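20 Mar 2025

Up before six to finish the leaflets. We printed 385 and folded most of them at Fahad Virk's flat last night, so there was only one box left to do. They are about the Malik Street flats, which Nalley bought in December and wants to empty by the summer.

Met outside the old Ondari cafe at 9. It has been shut since the rent went up and there is a Nalley board over the door now. Nineteen of us came, more than last time, though a few had to go off to work before we started walking. We went round the block twice with the banner and then stood by the site entrance. Two police officers watched from across the road. One asked who was in charge and Fahad told him no one was. He wrote that down.

A man from the security firm filmed us on his phone the whole time. I kept my scarf up. A woman from the second floor brought down tea and told us her notice gives her 8 weeks. She has been in the building since her son was born. I wrote the dates from her letter in the back of this book and must copy them out for the housing group. 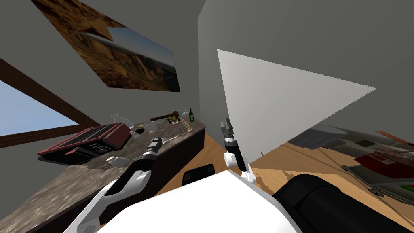

Canyon painting on a grey wall, white cup near the worktop.

Home by two with wet feet. Slept for an hour, then wrote up the morning for the Farkedo newsletter. I left names out, apart from Nalley's. Fahad rang to say my draft was too polite and that I should say outright that these are evictions. He is right and I changed it. We still don't agree about the paint on the sales office window last week. He thinks we should say we support whoever did it. I would rather ask the tenants first, as they are the ones who will get the questions at the door.

Meeting tomorrow evening about the legal fund. Need to bring the spare keys, the receipt for the printing and the long extension lead.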